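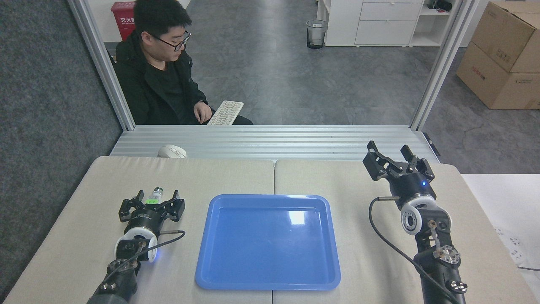
Iturus Handling Lab, Bench Automation Group

Review: Ziden two-finger gripper, two months in

We bought a pair of these to replace older grippers on our two-arm bench. The job is dull: one arm picks up a small plastic bottle and puts it in a blue tray, the other stands by to straighten it. We run it on the padded tabletop, which is kinder to dropped bottles than bare metal.

Grip is good. The fingers close evenly, and a capped bottle stays upright through a normal transfer. Opening width is generous for this size of part. Setup took one morning, most of it spent on the cable.

The cable is also where it went wrong. In August, the left gripper let go of a bottle in mid-move and then closed again on nothing. The arm kept going and pressed the closed fingers into the rim of the tray. Sebastián Urrutia hit the stop. No one was hurt, but the arm should have halted when the grip was lost, and it didn't.

Elīna Mägi went through the log and found the gripper had dropped off the bus for 300 milliseconds and come back up in its default state. The controller never flagged it. She could repeat the fault by rolling the wrist past 85 degrees, where the loop pulls tight at the connector. We swapped the two cables and the fault moved to the other arm, so the gripper itself was fine.

Ziden sent a replacement cable within the week. It has a longer boot and has given no trouble. Their support desk was less helpful on the restart behavior, which they describe as intended. We now hold the arm in software whenever a gripper reconnects, and someone has to clear it by hand. Ignacio Retamal wrote that part and it is on the group drive under "reconnect hold."

Other notes:
The status light stays blue during the dropout. Don't rely on it.
The manual gives no minimum bend radius. Ask for it.
Spare finger pads cost 475 for a full set, too much for what they are.

I would buy the gripper again, with the newer cable. Check which one is in the box before you mount it, and pull the plug on a loaded gripper at low speed to see what your own controller does.

Iara Ledesma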